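Learning to sleep in a cold house

So it's been a full winter in the Dellport place now and I promised a few of you I'd write up how the great bedroom experiment went. Short version: we slept with the heat off upstairs from November to April, we're both still here, and I'm never going back.

Some background for the new people. The house is old, the upstairs radiators are older, and when Branislav (our plumber, saint of a man) came to look at them last fall he quoted me a number that made me sit down on the stairs. Then he shrugged and told me his parents never heated a bedroom in their lives. I laughed. Then I got the quote in writing and stopped laughing, and that was pretty much how the whole thing started.

The first two weeks were awful, I won't lie to you. I went to bed in a hoodie with the hood up and woke up with the cord across my face. My nose was cold! I had never thought about my nose at night before and suddenly it was all I thought about. Asif moved his pillow halfway down the bed so he could get his whole head under the covers, and then complained he couldn't breathe, and then did it again the next night.

What fixed it for us was mostly boring stuff. Wool socks, but only till you're warm, then kick them off. A hot water bottle put in at 9:30, so it's had time to work before anybody gets in. Closing the curtains before dark (I kept forgetting this one and you really do notice). And separate covers! I know, I know, people have feelings about separate covers. Sorcha told me over lunch that it was the beginning of the end for us and she was only half joking. But I'm a roller and he's a starfish and one shared comforter was never going to survive a cold room. We each have our own now and there's a big blanket over the top of everything so it still looks like one bed if company comes through.

The other big thing was the layers. I used to own one giant puffy comforter that was too hot in October and not enough in January. Now it's a sheet, a thin cotton blanket, a wool one, and then whatever's on top, and you just peel. At three in the morning you don't even wake up properly, you just shove one off with your foot and carry on. I bought the wool one secondhand at the Ghumman market for 28 dollars after a lot of back and forth with a lady who clearly didn't want to part with it, and it's the best money I've spent since we moved.

Washing is the downside. More layers, more laundry, and nothing dries up there when it's that cold, so everything ends up draped over the kitchen chairs and we eat standing up. If anyone has a solution that isn't a dryer (no room, I've measured, I've measured again) please leave it in the comments.

And the money, because I know that's what my sister is reading for. We saved 130 dollars in January alone compared to the old apartment, and that's with a bigger house. February was less impressive because my mother-in-law stayed and I wasn't about to do that to her.

The part I didn't expect is how well I sleep. I used to be up at four every night staring at the ceiling and composing emails. That's mostly gone. Maybe it's the cold, maybe it's that I quit the late coffee at the same time, I'm not a scientist. Asif says he sleeps exactly the same as ever, but he'd say that if the roof came off.

Next up is summer, and that room gets hot, so I'm already looking at linen sheets and wincing at the prices. If you've got a pair you love and they didn't cost a month's groceries, tell me which ones!

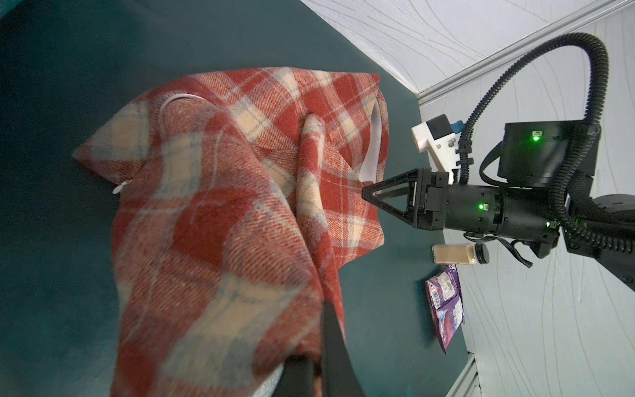
Plaid season, red and cream and gray.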